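January 10, 2023

Brown paper day! I finally got the big table covered, nearly edge to edge, and I could have danced around it. The paper creased a little at the back and I don't care one bit. After all that time eating lunch over scratches, it feels like a new piece of furniture.

Spent the evening playing with place settings for Smaranda's dinner (six of us, if Kjell comes). I want everything simple - small plates, rice, the pickles I put up in August, and cloth napkins. Tried folding them into fans first. Hopeless, they flop. Triangles are much friendlier.

So far my favorite is the dark gray cloth over the white tray, with the chopsticks laid on a slant. The gray looks so good against the brown!

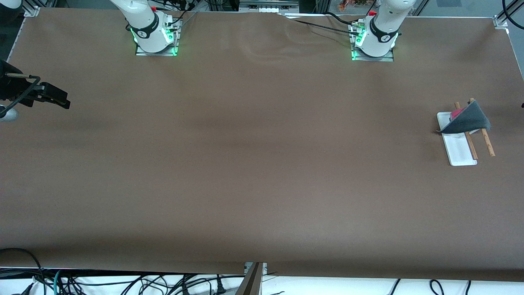

Oda thinks chopsticks ought to have rests, and that guests will only wonder where to put them down. Fair point. She has a set of little clay ones I can borrow, so I'll pick them up Thursday. Must also buy ginger.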